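Tisness Hand Grippers, Pair
Cavasik Workshop Supply > Robot chores > Demonstration tools

Price: $349 the pair
Ships from Lyons in 10 working days

Can a machine do the packing yet? We get asked this most weeks, usually by someone with a packing bench and a sore thumb. Our answer has been the same since June: some of it, on a good day, if the bag cooperates. The bag has other plans.

The Tisness pair is for shops and labs that would like to narrow the gap. You hold one gripper in each hand and do the chore yourself, with two flat fingers where you used to have ten round ones. If you can't do it this way, there isn't much sense in asking an arm to. Emmett Rosenthal, who runs our test bench, calls this the humility stage and recommends setting aside a Sunday for it.

Rigid things go well. Boxes, mugs, spray bottles, a drawer with a decent handle — most people have those down before the coffee is cold. Then they try a plastic bag.
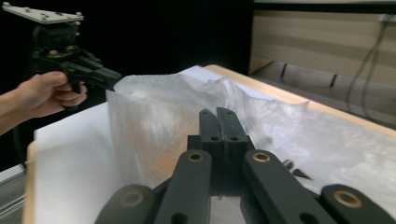 Two grippers and one plastic bag on the foam-or-paper-topped table.

Thin plastic folds where you didn't ask it to, sticks to itself and hides its own opening. Laundry is nearly as bad, and fitted sheets we have stopped discussing at work. Delphine Mahmoud tried 50 bag openings in a row with the Tisness pair and managed around 50 percent, with language we left out of the manual. She is a patient person. Budget accordingly.

What you get
Two hand grippers, black
Pistol-style handles
Flat fingers
Brass bushings at the linkage pivots
One spare set of fingers
A printed list of starter chores, easiest first

What you don't get
A robot. The Kandalo arm is sold separately and has its own page, where we are equally rude about it.

Good for
Sorting parts into trays, loading a dish rack, putting lids on tubs, clearing a bench. Bagging, if you have the temperament.

Not good for
Anything hot, anything sharp, shoelaces. Please don't send us any more videos of shoelaces.

Care
Wipe the fingers with a dry cloth. Check the pivots for play once a month and tighten anything that rattles. Don't oil the finger faces, however much they seem to be asking for it.

From buyers
"Bought these to find out whether we could automate our mail-out. We can't, but now I know exactly which step is the trouble." — Joelle Abu Hammour

"Comfortable grip. Took me four tries to pick up a sock." — Lyle Pruitt

Returns accepted on unused pairs in the original box.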